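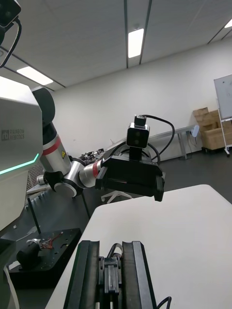

Right wrist view, gripper open over the white table. Left arm and its wrist camera behind.

Notebook, automation bay, Skorkville. Thursday, started 7:40.

Third week of the kitting trial. Job is the same as before: take small parts from the tray, put them in the right pocket of the kit, slide the kit to the packer. Two arms, one table. Po-yen is on the software side today, I am on the table side and on the phone with the floor.

Morning run. Set it for 61 kits. Two stops before the first break, both on the left arm, both on the rubber grommets. They stick together and the fingers close on two at a time. The packer catches it by weight, so no bad kits went out, but each stop means a person has to walk over, clear the pocket and press resume. Po-yen lowered the closing force and slowed the approach. It ran through to lunch after that without a double. I don't want to call it fixed until we have tried the grommets from the other supplier (Birhane), which are softer.

Cable on the left wrist camera: leave more slack. I had it tied down tighter last week and the picture dropped out each time the forearm turned all the way over. Loop it over the top and do not tie it to the gripper body. If the line people say it looks untidy, leave it anyway.

Talked with the kitting crew at 10:30. Four of them rotate through that station now. Wrote down what they said as close as I could get it.

- They do not miss the grommets and washers. Everyone agreed on that. The sore thumbs are mostly from those two bins.
- They do miss the rotation. When the robot has the kitting bench, the only sitting job on that side of the floor is gone, and two of them used it on bad knee days. I had not thought of this at all. Needs to go to Casimiro before the layout is signed.
- Whoever is minding the robot cannot do anything else properly. You start labeling, it beeps, you go over, you come back and have lost your place. They would sooner have one person named for it per shift, and have it count as a job on the board.
- Pay grade for that person. Not my decision, but I said I would pass it on and I am writing it here so that I do.
- The beep is too close to the forklift beep. Po-yen can change it today. (Done, 2:15. Lower tone, two notes.)

One of them asked straight out if the station will be cut from four people to two. I said what I know, that the plan as written keeps four and moves the hours to final check, where we are behind. I also said I don't write the plan. It would be better if somebody who does came down and said it.

Afternoon. Tried a handover, right arm holding the kit still while the left one loads. Works but slow, 25 seconds a kit longer than with the kit sitting in the fixture. The only reason to want it is the tall kits for Zanddale, which tip over. Cheaper to make a deeper fixture. Sketch is in the folder, ask the shop for one in plastic first.

Cumulative count on the right fingers is some 400 cycles since I swapped the pads. Check them Monday with a straightedge and write the gap here, not on a sticky note.

Training. Casimiro wants everyone at the station able to do a restart without calling us. I agree, but the card we have is written for engineers. It says "clear fault state and re-home both manipulators." Rewrote it as:

Press the stop. Look that both hands are empty. Take out whatever is in the kit pocket. Step back behind the tape. Release the stop and press green once. Wait for the arms to go to their start place. Press green again.

Will try it tomorrow with somebody from second shift who has not seen the machine, and stand there with my mouth shut.

Open:
- Casimiro Sarmiento: seated job, named minder on the board, pay grade question, visit to the floor.
- Po-yen Shih: force setting saved under the grommet recipe only. It should not carry over to the brackets, they need the old value.
- Me: deeper fixture, pad check, Birhane samples, restart card.

Shut down 4:50. Arms parked, stop pressed in, key back in the drawer.

Recent entries
Grommet doubles, first look
Moving the tray feeder closer to the packer
Notes from the Butance visit
Second shift questions, May
Pad wear on the right gripper
Tape lines and where people stand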